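Unit 6 handout: Thermal shock and crazing in glazed tableware
Instructor: Masanobu Ichikawa

6.1 Scope

These notes cover how a glazed ceramic body responds to temperature change, in the kiln and in use. Firing schedules were covered in Unit 5 and are assumed here. Bring the Noguchi tables to class; the problem set refers to them by row.

6.2 Expansion mismatch

A glaze is a thin layer of glass bonded to a thicker body. Above its setting point the glaze is soft and carries no stress. Below that point the two layers cool as one piece, and any difference in their expansion coefficients becomes strain.

If the glaze contracts more than the body, it ends up in tension. Glass is weak in tension, and a network of fine cracks forms (crazing). If the glaze contracts less, it ends up in compression. Moderate compression is what we want. Too much of it makes the glaze flake off at edges and rims — this is shivering, and it is the more serious fault in tableware since the flakes are sharp.

For a thin glaze on a thick body:

stress = E (a_body - a_glaze) dT / (1 - v)

E and v are the Young's modulus and Poisson's ratio of the glaze, a is the linear expansion coefficient, and dT is the drop from the setting point to room temperature (entered as a positive number). With this sign convention a negative result means tension in the glaze. Watch the sign. Most lost points on last term's problem set came from it.

6.3 Worked case

Take dT = 700 K and a body whose coefficient exceeds that of the glaze by 1 x 10^-6 per K. The mismatch strain is 7 x 10^-4. Multiply by E / (1 - v) for the glaze to get the compressive stress. The result holds for a flat region away from the foot ring; near a rim the thin-layer assumption fails.

6.4 Delayed crazing

A porous body takes up moisture over months and swells slightly. The swelling uses up the compression in the glaze and may carry it into tension. Ware that leaves the kiln sound can therefore craze on the shelf. Vitrified bodies are much less affected.

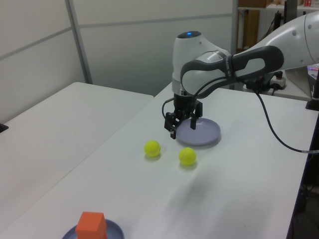

6.5 Quench testing

The lab procedure heats the specimen in an oven, holds it until the temperature is uniform, and then plunges it into room-temperature water. The oven setting is raised by 40 K per cycle until cracks appear. Apply ink, wipe, and inspect under low magnification. Record the last setting passed as well as the first one failed.

Two cautions. Specimens that have been quenched are not reused for the moisture test. Results from flat tiles do not transfer directly to hollow ware, where wall thickness varies.

6.6 Problems

1. Repeat 6.3 with the coefficients reversed. State which fault you expect.
2. Using the Noguchi tables, choose a body for the glaze in row 2 and justify the choice.
3. Explain why a thicker glaze coat crazes more readily on the same body.

Problems are due at the start of the Unit 7 lecture.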